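The Fidetti Report

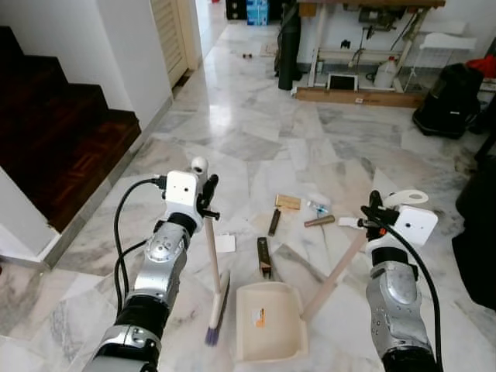

Broom in the left gripper, dustpan in the right, debris still on the marble.

The arms had stopped at 3119 seconds into the run. Doina Georgiou read the log twice before she went down to the hall.

Fault 88 was a grip force disagreement. The left wrist reported a closed gripper and no load. The broom was in it.

"Cable," said Costel Popescu over the line from Metine.

"I changed the cable in December."

"Then firmware."

She crouched on the marble with the meter. Continuity was good and the supply was steady. She cleared the fault, stepped back behind the tape and keyed the restart. The left arm opened its gripper at once and the broom handle struck the tiles. It closed on air, reported success, and began to sweep.

It completed three strokes before she hit the stop.

"It dropped the tool and carried on," she said.

"What does it say it's holding?"

She scrolled. The load field read 197 grams, constant to the last digit, through all three strokes.

"A broom," she said.

Costel was quiet. The Inodlow site had the same build, and its arms handled glassware.

"Lock it out," he said. "I'll call them."

She hung the red tag on the isolator, wrote the time on it, and left the broom on the floor for the colour photographs.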